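Chapter 10
Serving Food and Drink to Groups

Most people who work in catering begin by carrying things. Before a new starter is shown how to take an order or lay a formal table, they will be asked to move drinks and food from one room to another without spilling them. This chapter deals with that work. It covers choosing a tray, loading it, carrying it and clearing up afterwards.

The examples come from three sites: the day centre at Brundton, the staff canteen at Garside and the village hall at Siltthorpe. The hall seats 664 people when the side rooms are opened, and its kitchen is at the far end of a long corridor.

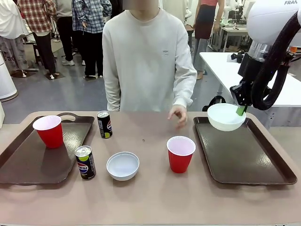
Loading a tray starts with weight. Put the heaviest item near the middle and build outwards, keeping tall items away from the rim. Full drinks cans are heavy for their size and should go on before anything light. A plastic party cup, like the red one standing on the left-hand tray, weighs very little when empty and tips easily if the tray is knocked. Bowls should be carried level and never stacked when they contain food. If a tray feels uneven when you lift one end, put it down and load it again.

Trays are sold by size and by the type of handle. Some have handles fixed to the top of the rim, and others have an opening cut through each end. Cut-out handles leave nothing sticking up, so the trays stack closely in a cupboard. They do need a clear space at both ends for the fingers, and items should be kept away from the openings.

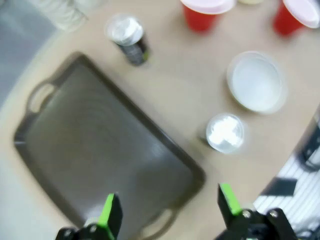

Figure 10.2 Rectangular serving tray with a cut-out handle at each end.

Enda Nic Giolla, who ran the canteen at Garside, kept a record of breakages for one November. Her staff served 700 lunches in the first week and 556 in the second, yet more was broken in the second week. She found that most accidents took place at the doorway, where people going out met people coming back. A one-way route was marked on the floor, and the same route is still used.

Before you read on, find out which route is used for trays in your own workplace, and note any doors, steps or narrow places along it. You will need these notes for Section 10.1.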